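She kept the shop game going for most of the winter, and by February the dining table belonged to it. We ate on the couch with plates on our knees.

The shop was called Zabala. My granddaughter had taken the name off a delivery van that stopped in front of the house, and she said it with great care, as if customers might get it wrong. Opening time was after breakfast. I was the only customer. I had to come in from the hall, wipe my feet and say good morning.
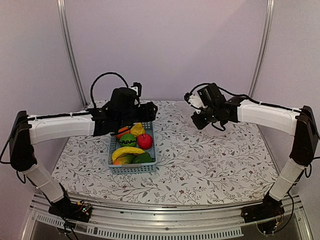
Prices were whatever she felt like. A pear might be two dollars and then, if I looked willing, 79. I paid with buttons from the jar my wife had kept, and she gave me change in the same buttons, always too much. The basket stayed on the flowered cloth and nothing was allowed out of it until the money was down. I usually asked for the banana, as it lay over the top of the mango and was easy to get at. She said no, that one was sold. The watermelon was sold too. A lady had called.

"What do you have left?" I said.

She looked for a long time. "The apple," she said. "But it's for sick people."

I said I had a bit of a cough. She thought about that, and I coughed for her, and she wrapped the apple in a page of the newspaper and charged me 30.

Her mother came for her after lunch and they drove back to Trelter before the roads froze. I washed the two cups. Then I sat down at the table with the newspaper parcel and the jar of buttons – I had no idea what I was supposed to do about closing up. In the end I put the apple back with the others and turned off the light.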